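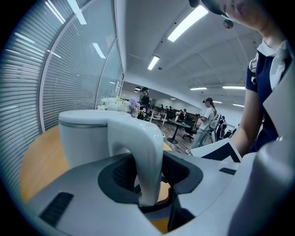
Slide 1: curved wooden tabletop, warm orange tan

Evening all! I'm Ebuka, and I get to spend 12 minutes on my favourite subject, the kitchen table. (Wait for latecomers, the Hunlow bus gets in at five past.)

Start with the old Pollock house. One table, used for bread, homework, tax and cutting out dresses! Read the bit from Elias Azar's letter where his gran irons on it.

Slide 2. Why did tables get smaller once we all had a telly? Ask for hands up: who ate on their lap last Tuesday? Let them chat, it's the best part.

Slide 3. Round or square. I love this one. At a round table you can hear everybody, and there's always room to squeeze in one more chair. Mention Ibrahim Nwachukwu's 4 cousins and the piano stool.

Slide 4. Looking after wood: soft cloth, a little oil, go with the grain. Pass the oiled sample along the rows, then questions.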